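Clurkura: laundry handling recordings made with the Revano two-arm kit

README, release 6

What is in this release

Clurkura is a set of recordings of two robot arms picking clothes and household cloth out of a basket and placing them on furniture. It was made while we had the Revano kit on loan from Vivton, and it doubles as the evidence for our review of that kit. If you only want to know whether to buy one, skip to "Notes on the kit". If you want the recordings, read everything, including the known problems.

The release holds 370 episodes. Of these, 167 were run by an operator with the hand controllers and the rest were run by the sample policy that ships with the kit. The two groups are kept in separate folders and should not be mixed without thought. The operator runs are slower but much cleaner. The sample policy runs contain a lot of repeated grasping at the same spot.

There are 44 items of cloth in the item list. Each has a short code, a fabric type, a rough weight class (light, medium, heavy) and a note if it stretches. The codes are used in every file name, so you can pull all the episodes for one item with a simple search.

Folder layout

operator – episodes driven by a person
policy – episodes driven by the sample policy
items – the item list, one line per item
calib – camera and arm calibration, one file per recording day
notes – the operators' own remarks, unedited

Each episode folder has the head camera video, the two wrist camera videos, a table of joint positions and gripper openings, and a small text file with the item code, the start place, the target place and the result. The result is one of "done", "partly" or "stopped". "Partly" means the item reached the target but did not stay there, or was still caught on the basket or a finger when time ran out.

Times in the joint table are in seconds from the start of the episode. The three videos share that clock, although the wrist videos can start a few images late. The offset is given in the text file, under "lag", and you need to apply it yourself. Our loader does not do it for you.

Tasks

Basket to bench. The basket is on the floor and the item goes on to the upholstered bench. This is the most common task in the set.

Bench to basket. The same in reverse. Thin items are harder in this direction, as the fingers tend to slide along the upholstery instead of getting under the cloth.

Two-handed lift. One gripper takes hold first and the second joins before the item leaves the surface. Used for the larger items only.

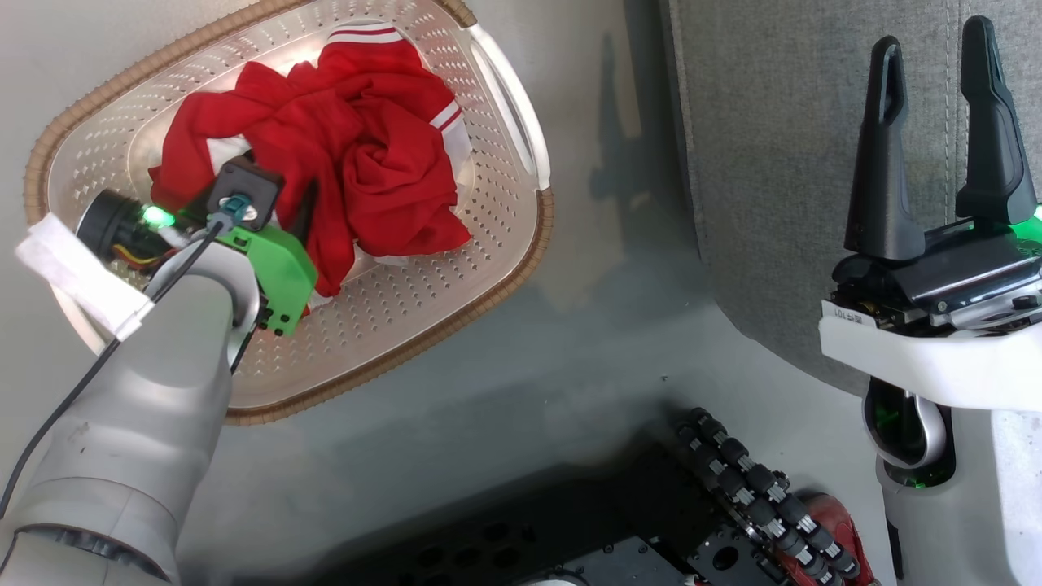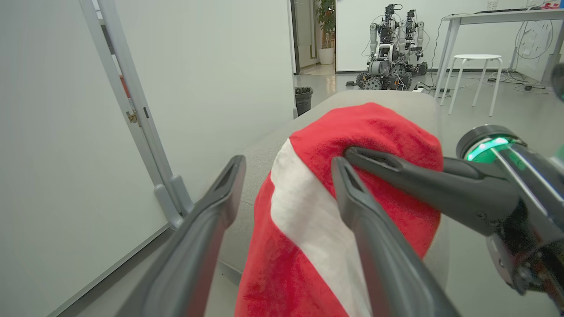
Written by Hadi Akl, with Sixten Haugland (kit set-up) and Elias Daher (data checks). Owusu test room, April 2020.

Notes on the kit

The Revano kit arrived with both arms, both grippers, the wrist cameras, the head camera and the controllers. Set-up took Sixten a full working day, most of it spent on the calibration routine. The printed guide is clear up to the point where the wrist cameras are added, and then it refers to a menu that has moved. Vivton's support sent a corrected page when we asked.

The grippers are the best part. They have long, slim fingers, and on soft things like a bunched red garment in a basket they can work straight down from above without the wrist touching the rim. With both arms on one piece of cloth, such as a red and white item hanging over the end of the bench, there is enough reach for the second gripper to come in from the side.

Closing force can be set in steps. The lowest steps are too weak for anything with a lining and we never used them after the first day. The middle setting was used for all operator episodes. The sample policy picks its own force and does not record which one, so that column is empty in the policy folder.

The cables are less good. They run on the outside of the wrist and want watching when an arm turns over on itself. We added a check to our start-up list and lost no more episodes to pulled plugs after that – seven before it, all marked "stopped".

The green light on the gripper shows that it has power. It does not show that the gripper is ready for a command. Two of our operators took it to mean that and waited for a move that never came. A second colour would help.

The wrist camera sees its own fingers at all times. For training this is useful. For people watching the video it means that small items are often hidden at the moment of grasp, and the result has to be checked against the head camera.

Known problems

Red items are over-represented. Tarek Sleiman pointed this out during checking and he is right. We bought what the shop had. If you train on colour at all, balance the set first.

The bench is the only furniture target. Do not expect a policy trained here to cope with a hard table top.

Room light changes between episodes. There are strong shadows of the arms and grippers on the floor in some of the head camera videos. We left them in.

The October recordings used an older calibration file. They are included for completeness in a folder called "old" inside "operator" and are not part of the 370.

Labels for "partly" were given by two people who did not always agree. Where they differed, the stricter label was kept and the other is in the notes.

Would we buy it?

For basket and bench work, yes, provided you have somebody who can spend time on calibration. Steinar Hallgrímsson, who ran most of the operator episodes, would like lighter controllers and says his wrists ached after a long session. The sample policy should be seen as a demonstration. It is fine for checking that the arms move and the cameras record, and we would not plan a project around it.

The loan ended with the last recording day. We paid for delivery in both directions and Vivton did not see this text before release.

Use and contact

You may use the recordings for research and teaching. Please name Clurkura and give the release number. Send corrections to Elias Daher at the Owusu test room, with the episode folder name in the subject line. Fixes to labels go into the next release. Missing or damaged video can usually be replaced sooner from our own copy.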